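Zwischenbericht an die Hollmann-Stiftung
Förderprojekt: Rückkehr in den Spielbetrieb nach Verletzung
Berichtsstand: 25. September 2018
Vorgelegt von: Edeltraud Heitmann, Abteilung American Football, SV Prutdale

1. Stand der Arbeiten

Seit Juni werden alle verletzten Spieler der Herrenmannschaft und der A-Jugend nach einem einheitlichen Ablauf betreut. Vorher hat jeder Positionstrainer selbst entschieden, wann ein Spieler wieder voll mittrainiert. Jetzt gibt es sieben Stufen, von der Ruhephase bis zum Einsatz im Spiel. Der Wechsel in die nächste Stufe wird vom Physiotherapeuten und vom Positionstrainer gemeinsam abgezeichnet.

Erfasst sind bisher 20 Fälle, überwiegend Muskelverletzungen an Wade und Oberschenkel sowie Bänderverletzungen am Sprunggelenk. Sieben davon sind noch offen. Zwei Spieler der Offensive Line sind in Stufe 5 zurückgestuft worden, nachdem beim Blocktraining wieder Schmerzen auftraten. Beide trainieren derzeit ohne Kontakt.

Die Dokumentation läuft über das Programm Cosex, das die Abteilung schon für die Anwesenheitslisten nutzt. Die Eingabe am Spielfeldrand hat sich nicht bewährt, das Netz am Nebenplatz ist zu schwach. Die Trainer füllen deshalb Papierbögen aus, die am Folgetag übertragen werden.

2. Schulung der Trainer

Die erste Schulung hat im Juni stattgefunden. Themen waren der Stufenplan, das Vorgehen bei Verdacht auf Gehirnerschütterung und das Ausfüllen der Bögen. Die Trainer der Defense konnten wegen eines Auswärtsspiels nur am Vormittag teilnehmen und haben den zweiten Teil nachgeholt. Die Unterlagen liegen im Vereinsheim aus und können dort ausgeliehen werden.

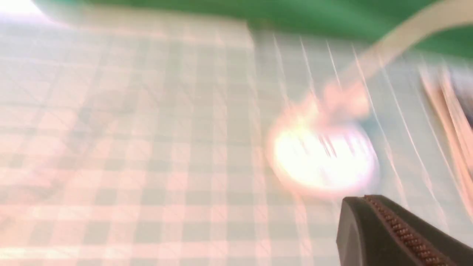
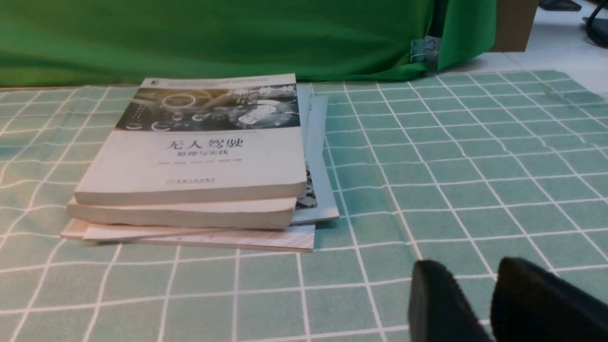 Eine zweite Schulung ist für den Winter vorgesehen. Sie soll sich vor allem an die Jugendtrainer richten, bei denen im Sommer zwei Stellen neu besetzt wurden. Der Referent hat zugesagt, der Termin hängt noch vom Spielplan der Halle ab.

3. Mittel

Für Tapematerial, Kühlkompressen und zwei Balancematten wurden 700 Euro ausgegeben. Geliefert hat die Firma Cledamari, die Rechnung liegt dem Bericht bei. Der Posten für Fahrtkosten ist noch nicht angetastet. Wir bitten darum, ihn in das nächste Halbjahr übertragen zu dürfen – die Fahrten zum Leistungstest fallen erst in der Saisonvorbereitung an.

4. Schwierigkeiten

Die Bögen kommen nicht vollständig zurück. Vor allem nach Heimspielen fehlen Angaben zur Belastung in der zweiten Halbzeit. Wir haben den Bogen auf eine Seite gekürzt und die Freitextfelder gestrichen.

Außerdem gab es Unmut, als ein Stammspieler trotz eigener Einschätzung für das Derby nicht freigegeben wurde. Der Cheftrainer hat die Entscheidung mitgetragen. Eine Ausnahmeregelung für wichtige Spiele lehnt die Abteilungsleitung ab.

5. Nächste Schritte

Bis zum Saisonende werden die offenen Fälle weitergeführt. Danach vergleichen wir die Ausfallzeiten mit denen der Vorsaison, soweit diese aus den alten Trainingslisten hervorgehen. Für die A-Jugend sind die Listen lückenhaft, dort wird der Vergleich voraussichtlich nur für die Linespieler möglich sein. Den Entwurf der Auswertung erhält die Stiftung zusammen mit dem Schlussbericht.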